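Caring for Chunky Knits: Laying Out, Folding and Storing
Section 6 of the Mimard Household Guide
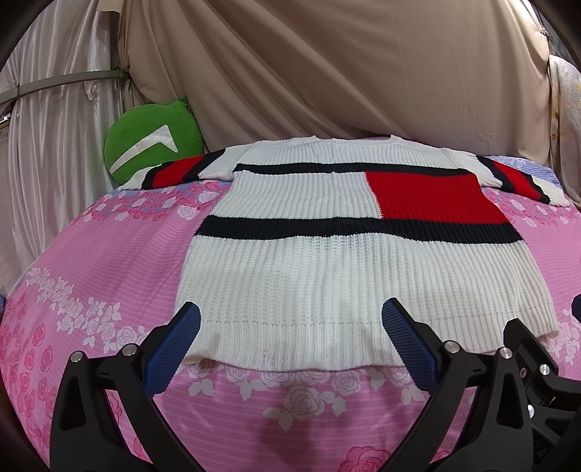 Page 13

6.1 Before you start

Heavy ribbed knits stretch under their own weight. A short-sleeved sweater with wide colour blocks needs the most care, as a crooked fold shows up in the stripes straight away. Use a flat surface larger than the garment with the sleeves out. A made bed will do. A table is better if you have several pieces to get through, or if your mattress is soft in the middle.

You will need:
Jitden storage bag, medium
One sheet of plain white tissue per garment
A soft clothes brush

Take off rings and bracelets. Ribbed knit catches easily.

6.2 Laying out

1. Smooth the sheet or cover with the flat of your hand. Move cushions and soft toys to the head of the bed.
2. Lay the sweater face up with the hem towards you and the neckline away from you.
3. Open the sleeves out to the sides. Do not pull them by the cuff. Lift each one at the elbow end and set it down.
4. Check the stripes across the chest and middle. If a stripe bends, slide a hand inside the body and ease the knit back until it runs level.
5. Pat the waistband flat. If it hangs over the side of the bed, draw the whole garment back from the shoulders.

Note: On a curved mattress edge the bottom ribs fan out and look wider than they are. Do not measure the garment in this position.

Caution: Never lay a damp sweater on printed bedding. Dark reds and pinks can mark white yarn, and the marks may not wash out. Use a plain white towel underneath.

6.3 Brushing

1. Brush along the ribs from neckline to hem, with light strokes.
2. Go round the edges of contrast panels last. Red and navy fluff shows on white, so clean the brush before moving from one colour to the next.
3. Pull off bobbles by hand only if they come away freely. Otherwise use the Lenz fabric comb (see Section 2).

6.4 Folding

1. Turn the sweater face down and straighten it again.
2. Place the tissue in the centre of the back, just below the neckline.
3. Fold one side in over the tissue, in line with the middle of the shoulder. Lay the sleeve straight down on top.
4. Repeat with the other side. The two sides should meet or overlap slightly.
5. Bring the hem up to the middle, then fold once more to the neckline.
6. Turn the bundle over — the upper chest should now be on top.

Note: For very thick knits, leave out the second fold in step 5 and use the large bag.

6.5 Storing

Put the folded sweater in the Jitden bag with the neckline nearest the zip. Press out the air gently and close the bag. Bags can be stacked in an Ikovberg drawer, heaviest at the bottom. Leave enough room to slide a hand in on top.

Caution: Do not use a vacuum bag for ribbed knits. The ribs flatten and may stay flat.

Caution: Do not hang chunky knits, even on padded hangers. The shoulders drop and the body grows longer.

Refold along different lines in June if the garment has been packed away since winter.

Text: Detlef Harms
Checked by: Mattes Wunderlich

Section 7, Blankets and Throws, begins overleaf.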